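Forum > Haus & Technik > Automatisierung im Alltag
Thema: Zustellroboter Rallik im Wohngebiet, wie läuft das bei euch?

kellerkind_nord
Moin zusammen,
bei uns in der Siedlung fährt seit dem Frühjahr der Rallik Pakete aus. Sechs Räder, Klappe oben, Fähnchen hinten. Die Zusteller kommen seitdem nur noch für Sperriges. Ich bin tagsüber meistens im Büro und habe jetzt das Problem, dass der Kasten vor der Tür steht, fünf Minuten wartet und wieder abfährt. Dann liegt das Paket im Depot am anderen Ende der Stadt.
Der Bote früher hat einfach bei der Nachbarin geklingelt. Das kann das Ding nicht. Gibt es eine Einstellung, die ich übersehen habe?

Treppenstufe
Ja, in der App unter Zustelloptionen kannst du eine Ersatzadresse eintragen. Die muss aber im selben Tourabschnitt liegen und die andere Person muss zustimmen und selber die App haben. Meine Nachbarin ist über achtzig und hat kein Smartphone, damit war das Thema bei mir erledigt.

quarzuhr
Wir haben die Übergabebox von Riltard an der Hauswand. Der Rallik fährt davor, die Klappen gehen auf und das Paket rutscht rüber. Funktioniert ohne dass jemand zu Hause ist. Kostet allerdings 1499 Euro ohne Montage, und man braucht einen ebenen Stellplatz davor. Bei Gefälle verweigert er die Übergabe.

kellerkind_nord
1499 Euro, damit ich meine Pakete so bekomme wie vorher umsonst. Gut zu wissen, danke.

Messschieber
Umsonst war es vorher auch nicht. Du hast nur nicht gesehen, wer es bezahlt hat. Ich bin neun Jahre selbst gefahren. Stundenlohn knapp über Mindestlohn, im Dezember Touren, die kein Mensch in der Arbeitszeit schafft, Rücken kaputt. Wenn eine Maschine das übernimmt, weine ich dem Job nicht hinterher.

fensterputz3000
@Messschieber: Und was machen deine Kollegen jetzt? Das ist doch die Frage. Der Job war schlecht bezahlt, aber es war einer. Bei uns im Depot sind von der alten Mannschaft noch zwei übrig, die beladen die Geräte und holen sie, wenn sie irgendwo festhängen.

Messschieber
Einige sind in den Busverkehr gegangen, die suchen dringend. Einer ist jetzt bei Adomaitis in der Wartung, verdient mehr als vorher. Mehrere haben nichts gefunden, das will ich nicht schönreden. Ich sage nur, dass man den alten Zustand nicht verklären soll.

fensterputz3000
In der Wartung bei Adomaitis nehmen sie aber nur Leute mit Elektroausbildung. Das war zumindest bei uns so. Ein Fahrer mit Mitte fünfzig bekommt da nicht mal ein Gespräch.

Messschieber
Mein Kollege hatte keine. Lehrgang, danach Probezeit. Kann sein, dass sie das je nach Standort anders handhaben.

lenzpumpe
Zurück zur Technik bitte. Weiß jemand, wie die Geräte mit Schnee klarkommen? Wir wohnen am Hang und die Straße wird als letzte geräumt. Laut Aushang soll es bei uns im September losgehen.

Treppenstufe
Bei Schnee ab einer gewissen Höhe fahren sie nicht. Dann kommt eine Meldung "Zustellung verschoben" und das kann dauern. Letzten Winter lief bei meiner Schwester der Testbetrieb und sie hat um die 2 Wochen auf ein Paket Katzenfutter gewartet. Geräumt war da längst. Die Freigabe für die Straße wird wohl von Hand gesetzt und das hatte jemand vergessen.

quarzuhr
Dazu kommt der Bordstein. Abgesenkt ist kein Problem, alles andere macht er nur langsam oder gar nicht. Am besten vorher den Weg bis zur Haustür ablaufen und schauen, was im Weg steht. Bei uns waren es die Mülltonnen am Abfuhrtag, da dreht er um.

lenzpumpe
Danke. Also Tonnen weg, Schnee weg und Bordstein absenken lassen. Ich glaube, ich bestelle wieder in den Laden.

Wollmaus
Ich melde mich mal als zufriedene Nutzerin. Ich sitze im Rollstuhl und der alte Zusteller hat mir die Pakete regelmäßig auf die Treppe gelegt, wo ich nicht drankam. Der Rallik hält unten an der Rampe, Klappe ist auf meiner Höhe. Uhrzeit kann ich auf die halbe Stunde genau wählen. Für mich ist das eine deutliche Verbesserung.

kellerkind_nord
@Wollmaus: Das sehe ich ein, und das gönne ich dir auch. Mich stört, dass es keine Wahl mehr gibt. Wer klarkommt, nimmt den Roboter, wer nicht, bekommt einen Menschen. So hätte man es machen können.

Wollmaus
Wäre mir auch recht. Man kann übrigens einen Antrag auf persönliche Zustellung stellen, geht formlos an den Kundendienst. Bei einer Bekannten wurde er mit ärztlichem Attest bewilligt. Ob Berufstätigkeit als Grund reicht, weiß ich nicht.

fensterputz3000
Reicht nicht. Habe ich versucht. Antwort war ein Textbaustein mit Verweis auf die Abholstation.

drosselklappe
Bei uns in Vavamness haben sie es anders gelöst. Dort steht am alten Bahnhof eine Annahmestelle mit Personal, und alles, was der Roboter nicht loswird, geht dahin und nicht ins Depot. Geöffnet bis abends, zu Fuß erreichbar. Kam allerdings erst, nachdem sich im Ort viele beschwert hatten. Schreibt eure Stadtverwaltung an, die muss die Nutzung der Gehwege genehmigen und kann dabei Auflagen machen.

kellerkind_nord
Das ist mal ein brauchbarer Hinweis. Die Genehmigung läuft bei uns befristet, stand im Amtsblatt. Ich schreibe hin und berichte.

Messschieber
Frag dabei gleich nach der Wartezeit vor der Tür. Die fünf Minuten sind keine technische Grenze, das ist eine Einstellung des Betreibers. Im Testbetrieb war sie bei uns länger.

quarzuhr
Stimmt, bei der Riltard-Box wartet er auch länger, falls die Klappe klemmt. Technisch geht es also.

kellerkind_nord
Kurzer Nachtrag vom 24. Juli 2026: Die Stadt hat geantwortet. Mein Schreiben wird bei der Verlängerung "berücksichtigt", zur Wartezeit soll ich mich an den Betreiber wenden. Der verweist auf die Stadt. Ich bleibe dran. Die Ersatzadresse habe ich jetzt bei einem Kollegen aus der Parallelstraße eingetragen, die erste Lieferung dorthin hat geklappt.

Treppenstufe
Achte drauf, dass er die Benachrichtigungen anlässt. Sonst weiß er nicht, dass das Ding vor seiner Tür steht.

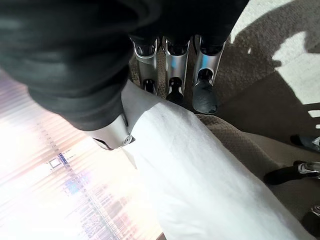 lenzpumpe
Was passiert mit einem Paket, das der Rallik beim ersten Versuch nicht loswird?

quarzuhr
Es geht zurück ins Depot und muss dort abgeholt werden, außer in der App ist vorher eine Ersatzadresse im selben Tourabschnitt eingetragen. In Vavamness kommt es laut drosselklappe in die Annahmestelle am alten Bahnhof.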